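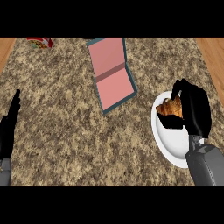 Report no. 50 | Page 1

**Gonard v Bimness: trade mark claim, progress to February 28, 2024**

The hearing took up most of the month and we have less to show for it than our solicitors' letter suggests. The judge struck out one of Bimness's two defences, the one saying the Gonard name had fallen into general use. The other, that they were selling under the name before we registered it, goes to trial.

Counsel calls this a strong position. I would call it half a position. The prior use defence was always the one that could hurt us, and it hasn't been touched.

**Disclosure.** Bimness handed over 138 documents against the 1000 they told the court to expect. We have read 77. Most are invoices from the Tadstead warehouse, and few mention the name at all. We have asked where the rest are and had no proper answer.

**Survey.** Keskinen's draft says shoppers confuse the two brands. The questions look leading to me and I doubt they would survive cross-examination. I have asked for them to be rewritten before we pay the second invoice.

**Costs.** Within budget, though only as the expert's fee has slipped into the next period.

**Settlement.** Bimness have offered to talk - without naming a figure. I wouldn't read much into it.

Still to do: finish the disclosure review, reply on the trial window, and chase the missing sales ledgers.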